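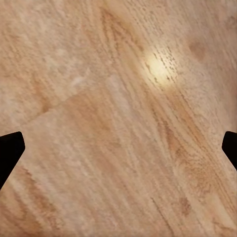 Progress on the arm since my last update in February has mostly been on the software side, which I know is the less exciting half (sorry!), but it's where your grant has made the biggest difference. I now have a working simulation of the wrist view, so I can try out grasping code at my kitchen table and save the shop hours at Wulbridge for real metalwork. The bench in the simulator has a proper wood grain on it, with a bright glare spot toward the top, and I'm really pleased with that glare. My first version had a flat gray bench and the vision code sailed through everything, then fell to pieces under the shop lights. With the two black fingertips open at either side and just wood between them, I've got a good baseline view for teaching the code what "nothing to pick up" looks like. It still thinks a dark bit of grain is a washer now and then, but we're getting there!

So, numbers. I've rendered 2,584 views of the bench so far, with the light and the arm height shuffled each time. On the last full run the detector called out a part that wasn't there in 244 of them. That's too many for my liking, but the run before was a good deal worse, and most of the misses come from the same kind of spot, a dark fleck close to a shiny patch. I'm going to add more of those and retrain.

On the hardware, the Prolent motor driver arrived and is wired in, and the elbow joint finally moves without that awful chatter I wrote to you about. The Samonte bearings were a bit of a saga. I ordered the wrong bore (my fault, I read the drawing upside down) and had to swap them, so the wrist is three weeks behind. The base is bolted down and I'm happy with it.

Money is in decent shape. I've got around $37 left in the parts line after the bearing mix-up, plus the amount you're holding for the second stage. I'd like to spend part of that on softer fingertip pads from Cellinico, if you're okay with moving it over from the enclosure budget. The enclosure can be scrap plywood for now, I have a stack of it behind the drill press.

Next up is finishing the wrist, then 50 pick attempts on the real bench with plain M8 washers, same spot, same height. I'll send you the full tally whichever way it goes. Could you let me know about the pads before I place the next order? A one-line email is fine.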